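Slide 4: What gets left on a table

Start with the ordinary case. People get up and small things stay behind. At Cisneros the tables seat 600 at lunch, and clearing is the slow part.

Ask the room what they would pick up first. Wait for two or three answers — don't correct them.
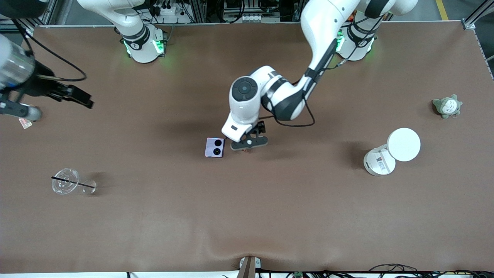
Slide 5: Sorting order

Cup on its side with the straw still in: straw out, then lid, then cup. Round container: keep it with its lid. Small items go last, in the tray.

Hand over to Wing-sze for the Nerkden numbers.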